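Course handout 9: Can machines do our chores yet?
Introduction to Automation, Raltley evening program

We use cookies to remember your settings. By continuing to read you accept them. [Accept] [Manage]

In the last handout we looked at machines which do one chore and are built around it. A dishwasher has no hand. It needs only water, heat and time, and a person must load it. Today we ask about a harder kind of machine, the arm with a gripper, which should do many chores with the same hand.

Before you say that a robot "can" do a chore, please write down three things: where the object stands at the start, where it must be at the end, and how much the start may change. A robot that picks up a box from one fixed place has solved a much smaller problem than a robot that picks up the box from any place on the table.

Much of this work is first tried in simulation. The room is simple, the light is even, and a failed attempt costs nothing.

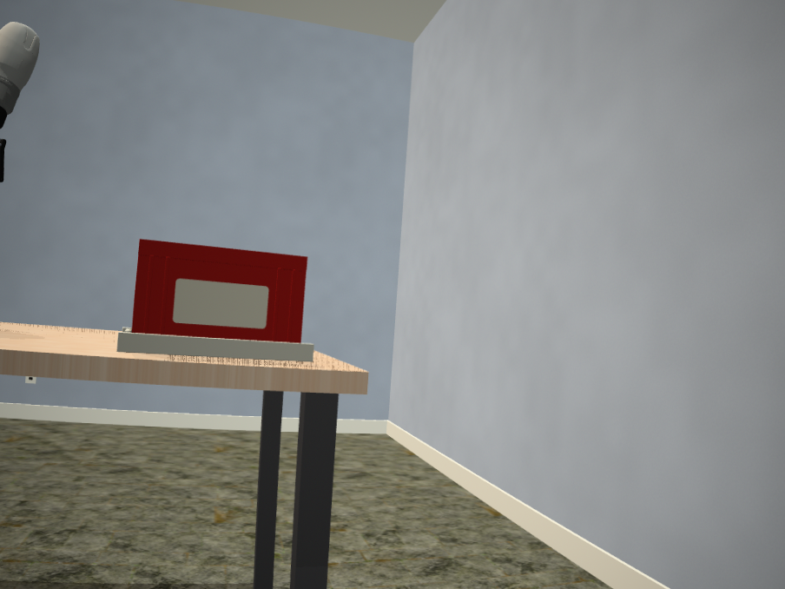 Simulated room: arm, table, and a red box-shaped object with a gray base.

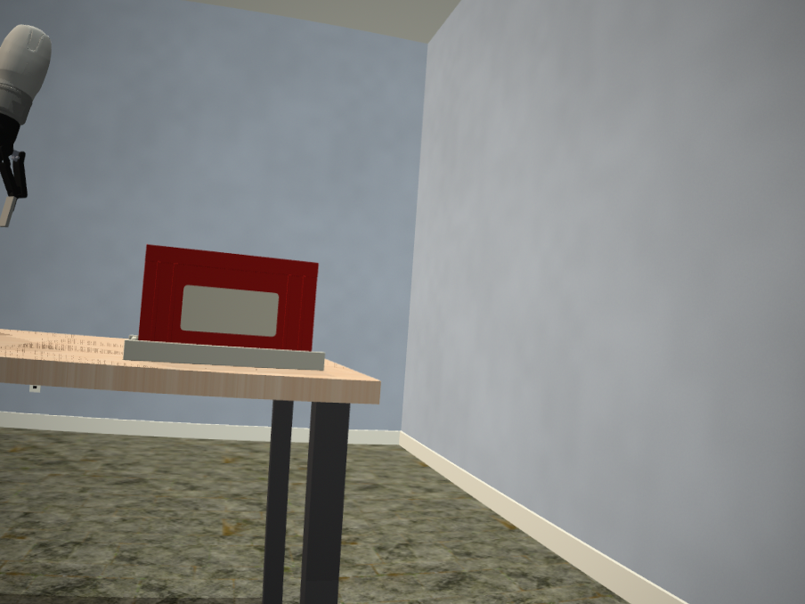 For the reading we use the Flindanitz report. Its authors ran 1,544 attempts in simulation and then 100 attempts on a real bench. The simulated results were good. On the bench the same program failed more often, mostly at the moment of contact, when the fingers touched the object a little too early and pushed it. A person feels this and corrects without thinking. The program continued as if it had a good grip.

The Drulitgate packing shop is our second case. There the arm has worked on one line for 300 shifts, and the owners are satisfied. But the parts come always in the same tray, and one worker stays near to fix jams. I would call this shop-floor work, and I would not yet call it housework. In a kitchen the tray is never in the same place.

My own answer to the title is "some chores, in some rooms". You may disagree, but support your opinion with the two cases.

For the next class:
- Read the Flindanitz report, sections on grasping and on contact.
- Choose one chore from your home and write the start, the end and the allowed changes. One page is enough.
- Bring your notes on the dishwasher discussion.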